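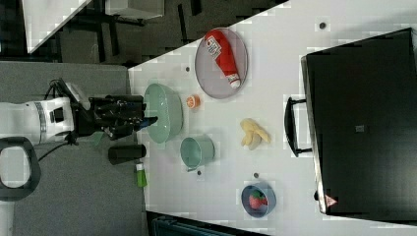 *The arm at the edge of the play-food table, gripper by the big mint bowl.*

# Questions people keep asking me about the soft-grasp project

I'm Joyce Mfinanga, and I work on robot grasping at Hekine with Theresia Bühler. Since we put our results up in June I've been getting the same emails over and over (keep them coming, I like them!), so I've collected my answers on one page. Last updated 3 Jul 2024.

## What were you trying to find out?

Whether a robot that learned pick-and-place by copying people would get better at squishy objects if we changed *which* demonstrations it learned from. Most people's first instinct is to collect more. Ours was too, and we did a lot of that. Then Theresia got curious about the demonstrations we already had and started sorting them by hand, and that's where the interesting stuff came from.

We ended up with 1881 recorded demonstrations. After her sorting, we kept 1525 of them for training. Same network, same training settings, fewer examples. The robot trained on the smaller set did better on the soft objects and came out the same on the hard ones.

## How did you decide what to throw out?

We wrote down a rule before we looked at any results, and I'm glad we did, because the temptation to fiddle with it later was enormous. A demonstration got dropped if the person driving the arm closed the gripper, opened it again, and closed it a second time before lifting. We call those "double grabs."

People do this all the time with soft things. You squeeze, it doesn't feel right, you let go a little and try again. For a person that's fine. For a robot learning by imitation it's a mess, because at the moment of the squeeze the picture looks nearly the same whether the person was about to lift or about to let go. So the robot learns a bit of both and dithers.

## Isn't that throwing away useful recovery behavior?

This is the big one, and I get it from other roboticists mostly. Fair question! We worried about it too. We kept every demonstration where the object slipped and the person went back for it, because there the camera can see that something changed. A banana that has fallen back on the table looks different from a banana in the fingers. A banana that felt a little off to somebody's hand looks like a banana.

I do think there's a version of this where you keep the double grabs and give the network some memory of what it just did. We haven't tried it properly. Flument, who we share code with, want to, and I hope they beat us to it so I can read their paper instead of writing ours.

## What does the robot see?

Two views. One camera looks at the whole table, and the other is small and sits down at the wrist. The wrist one matters a lot more than I expected. When we blacked it out during testing, the robot still got to the right object most of the time and then closed its fingers in silly places.

The wrist view is also where you can really see what makes soft things hard. When you pinch something plush it changes shape, and the thing in the picture stops looking like the thing you were reaching for.
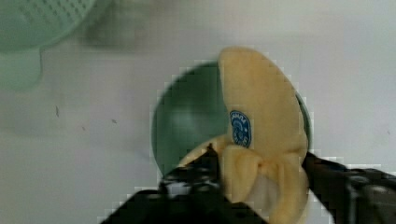
A hard object keeps its outline whatever you do to it. Plush bunches up between the fingers and the top of it leans off somewhere, and the next squeeze will give you a different lump. The network has to learn that all of those lumps are still the same banana, and that a wrinkled one is good to lift.

## Why toy food?

It's cheap, it comes in lots of shapes, and I never have to clean out the lab fridge. It also comes with jobs built in. "Put the strawberry in the bowl" is something anyone can tell me to do, and anyone can check whether it got done. I don't need to explain a scoring sheet to a visitor.

Real fruit is on the list for later. I tried one real banana with an early version of the policy and I'm not going to say more about that.

## How did you test it?

Each trained robot got 60 tries per object, with things laid out differently each time. Whoever was resetting the table didn't know which version was running. We swapped that job back and forth between me and Theresia, and the layouts were drawn up ahead of time so we couldn't be accidentally kind to one version.

A try counted if the object ended up in the right container and the fingers had let go. Touching the rim on the way in was okay. Knocking the container over was not, even if the fruit stayed inside (we argued about that one for a whole lunch and I lost).

## Did it work everywhere?

No. Round soft things got less out of it than long ones. My guess is that people don't double-grab round things as much, so there was less to clean out, but that's a guess and I'd want to check it.

Also, when the target was close to the edge of the table, neither version was great. The arm comes in from the side and I suspect we just don't have enough demonstrations there. Sorting can't help with examples you never recorded.

## Could this just be a fluke of training?

We trained each version 10 times from different random starts, which ate up most of our computer time for the month. The ordering held on average, though the runs overlap. A couple of the full-data runs were better than the worst of the sorted ones. If you train once and get the opposite result, I wouldn't be shocked, and I'd still like to hear from you.

We also ran the obvious check: drop the same number of demonstrations at random and train on what's left. That gave us a slightly worse robot than the full set, so the gain isn't coming from having less data.

## Did you really sort them all by hand?

Theresia did, yes. She watched the gripper traces with the video next to them and marked each one. Afterward I wrote a little script that finds double grabs from the gripper signal alone, and it agrees with her nearly all the time. The disagreements are mostly tiny finger twitches that she let pass and the script didn't. Please use the script. Your eyes will thank you.

## Can I try this with my own arm?

You should be able to! All the script needs is a recording of how open the gripper was at each time step. The folks at Brekke ran it on their own data without any help from me, and their gripper is quite different from ours. The one thing to set yourself is how big an opening counts as "letting go." Start larger than feels right and work down while looking at some of the clips it flags.

## Can I come and see it?

If you can get to Otville, sure. Write first so I can make sure the arm is running. You can bring something soft for it to pick up, as long as it fits in a bowl and you don't mind it getting squeezed.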